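Standing desks and desk add-ons: your questions

Do I need a standing desk?
Probably not. Most people who buy one stand for a fortnight and then sit down again. Try working at a kitchen counter first.

Will it cure my back pain?
We wouldn't promise that, and we'd be wary of any shop that does. Ask a physio.

Is a £900 desk better than a £200 one?
Sometimes it wobbles less. Often you're paying for the app.
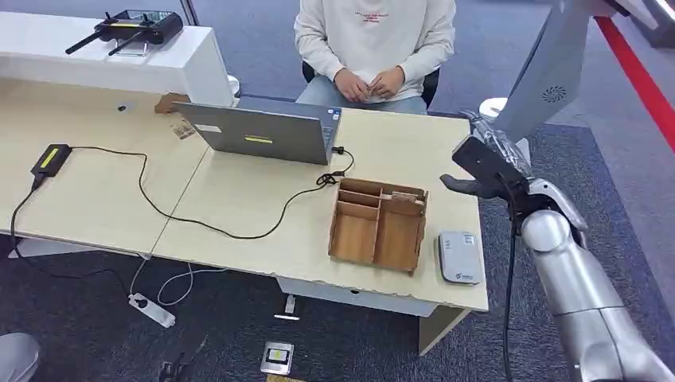

Two desks side by side, with the seam showing.

Can I push two small desks together instead of buying a big one?
Yes, if the heights match. Measure them, as "standard height" means very little. Pens will find the gap.

What about the Wostus footrest?
Apinya Yimyam used one in our Kedthorpe office for 6 months. She now uses a box file.

Do you take old desks away?
Only in Kedthorpe and Finthorpe, and only from the ground floor. Book before the end of March for the current price.

Can I return a desk I've built?
Within 6 days, with every bolt. We do check.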